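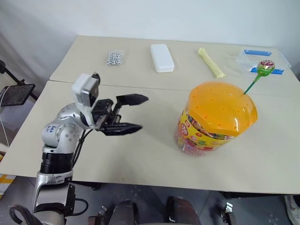
The decision by the distributors of Rinduvon to withhold the film from critics until the evening of its release has been defended as a courtesy to audiences. The statement issued in May spoke of "preserving the experience". It is a phrase that now accompanies almost every large science fiction release, and it deserves closer examination than it usually receives.

Few people would argue that a reviewer should disclose the ending of a film. The convention is old and, on the whole, well kept. What has changed is the reach of the word "spoiler". The guidance sent to the press for Rinduvon ran to 13 separate points. It asked writers not to name the planet on which the second half is set, not to say which members of the original cast return, and not to mention the length of the opening sequence. A critic who observed all of this could say that the film existed and that it was in colour.

The effect on criticism is considerable. A review is an argument, and an argument requires evidence. When Tegwen Bellis wrote her notice of the earlier film, Clomum, she devoted most of it to a single conversation in the third act, which she believed undid the moral case the story had been making up to that point. Many admirers of the series disagreed with her, and the exchange of letters that followed was of a high standard. Under the present rules that notice could not have been published in the week of release, when most people read reviews.

It should be acknowledged that the studios are responding to a real public feeling. A survey of 2,089 cinemagoers carried out by the film society at Skyrme found strong support for keeping plot details out of headlines and social media posts. That is a reasonable wish. A headline cannot be avoided by the person scrolling past it. A review, by contrast, must be opened and read, and the reader who does so has made a choice.
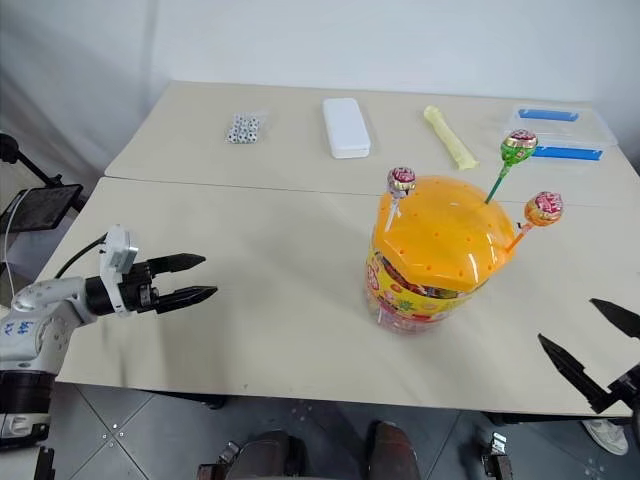 There is also the question of whether secrecy serves the films themselves. Rhiannon Bevan, who programmes the repertory season at Skyrme, has pointed out that the 4 Clomum films still fill the larger auditorium, although nearly everyone in the room can recite the plots. Those audiences come for the design, the music and the performances. A film whose chief merit is a surprise has one good showing in it, and the industry should be wary of judging its own work by that measure.

The television series Tondik offers a more sensible model. Its producers supplied complete episodes in advance and asked for discretion on two points only, both of which concerned the final hour. Critics complied without difficulty. The coverage was detailed and in places severe, and viewers who wished to know nothing beforehand were able to manage it.

A similar arrangement should be adopted for the next Rinduvon film. Distributors should limit their requests to matters that a reasonable viewer would regard as a revelation, and should state them briefly. Editors should keep such matters out of headlines and opening paragraphs, and place a plain warning before any discussion of an ending. Critics, for their part, should decline to sign any undertaking that governs their opinion of a film as well as their account of its plot. Several were asked to do so this year, and it is a matter of regret that some agreed.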